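Ticket 94: Fitted sheet comes off the corner, guest bedroom
Property: Jakab guest house, room 3
Opened by: Nelly Londoño
Assigned to: Ákos Kun
Status: Waiting on part

Nelly Londoño
Guest in room 3 says the lavender fitted sheet slides off at the foot of the bed during the night. Same complaint from a different guest in May. The sheet is a Closimell, bought with the pink flowered pillowcases. I remade the bed this morning and put the gray cable-knit blanket back in front of the pillows.

Ákos Kun
Is it one corner or both? And did the mattress topper go back on after the last deep clean?

Nelly Londoño
Left foot corner only. Topper is on.
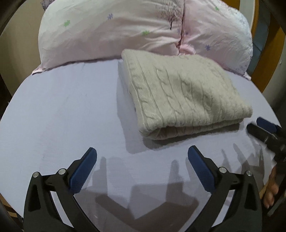 The sheet looks fine once it's made up, so you won't catch it at check-in. It lets go when somebody sits on that side. I tried tucking it deeper and it held for one night.

Ákos Kun
Checked the room. Mattress plus topper is 10 inches deep at the head and a bit more at the foot, where the topper has bunched. Elastic in the left foot corner is stretched out. The other corners still pull back.

Done so far:
Turned the topper end for end and flattened it.
Swapped the sheet head to foot so the weak corner sits under the pillows.
Lint roller still needed before the next guest, there are small dark specks on the sheet.

Nelly Londoño
Rolled it. Do we replace the sheet or fix it?

Ákos Kun
Fix. Hajnalka Nyitrai can sew in new elastic, she has asked for 5 yards so there is spare. Leave the ticket open until it arrives.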